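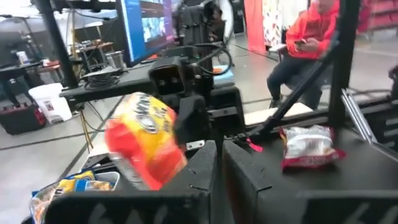

Section 4: Recording Your First Batch of Sorting Examples

By now you should have both arms mounted, homed and talking to the Godinho recorder. If you skipped the arm check in Section 3, go back and do it, because everything from here on assumes the two grippers can meet over the middle of the table without bumping. I'll use the snack sort as the running task. It's the one I learned on, and bags of chips and noodles are cheap to replace.

What you're making is a pile of short recordings, each one a single bag going from the table to a container. We call each one an episode. My first full set on the Horside table came to 597 episodes, and the model trained on it was pretty shaky. The set I use now has 1,524. I'd plan on 400 before you bother training anything.

4.1 Laying out the table
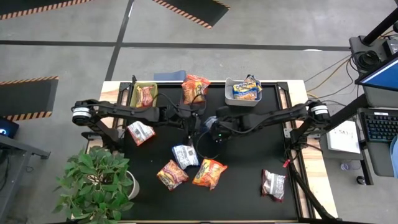

Your starting layout matters more than your driving. If every episode begins with the same bag in the same spot, the model learns the spot and ignores the bag. I put the olive-green tray and the gray bin along the back edge and leave them there for the whole batch, then spread the bags out over the black surface at odd angles, with a couple of them side by side like the two orange-red noodle packets. Having a packet already in each container is fine too, and I'd say you want that in a good share of your episodes, so the model gets used to containers that aren't empty.

1. Place the tray and the bin where both arms can reach them.
2. Scatter the bags by hand. Don't line them up!
3. Turn at least one bag so its front is partly folded or rotated away from the cameras.
4. Open the layout page in the recorder and press Save Start.

Note: If you move a container in the middle of a batch, close the batch and start a new one. The recorder won't stop you, but sorting it out later is a pain.

4.2 Checking the views

Before you record, go through all the camera views one by one. The overhead view is the easy one. The wrist views are where I get caught, usually by a loop of cable that has crept in front of a lens. The side view needs a look as well, mostly for height – you want to be able to judge how far the fingertips are from the table.
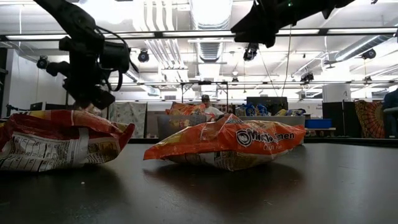 Figure 4-3. Side view, with the gripper just above a crumpled bag at left.

5. Open and close each gripper and watch it in its wrist view.
6. Bring one gripper down over a bag and stop short of touching it.
7. Compare the side view with the wrist view. If one lags behind the other, restart the recorder.

Caution: Keep your hands off the table while the arms are live. To fix a bag, press Hold first and wait for the tone.

4.3 Recording an episode

8. Press Record and give it a second before you move. I like a short still moment at the start of every clip.
9. Lower the open gripper over the bag, close it slowly, and lift. Grab crumpled bags by a ridge if there is one.
10. Carry the bag to its container at a steady speed, open the gripper, and back straight up.
11. Press Stop, then tag the episode Good, Fumble or Discard.

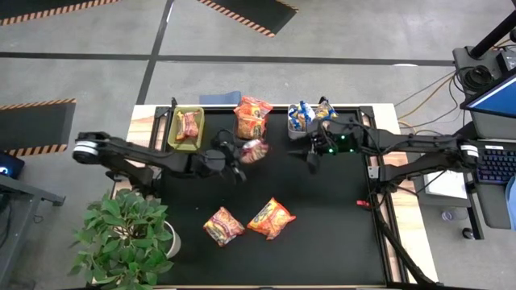

Please keep your fumbles. A bag that slips and gets picked up again is a useful thing for the model to see, as long as the recovery is in the same clip. I only discard an episode when I've knocked a container over or driven one arm into the other. Out of my last batch I threw away 9, and most of those were me getting tired late in the afternoon.

Switch arms often. I'm right-handed and I'd happily use the right arm all day, and my early recordings show it. The Bover pedals have a swap button under the left foot, so I try to tap it every few episodes. The episode list shows a left/right tally at the bottom – if it looks lopsided, spend the next stretch on the neglected arm.

Note: Tags can be changed until the batch is uploaded to Demberg storage. After that they're locked, and you'd have to pull the whole batch back down to edit one.

12. When the batch is done, press Close Batch and leave the recorder running until the progress bar clears. Trimming and labeling are covered in Section 5.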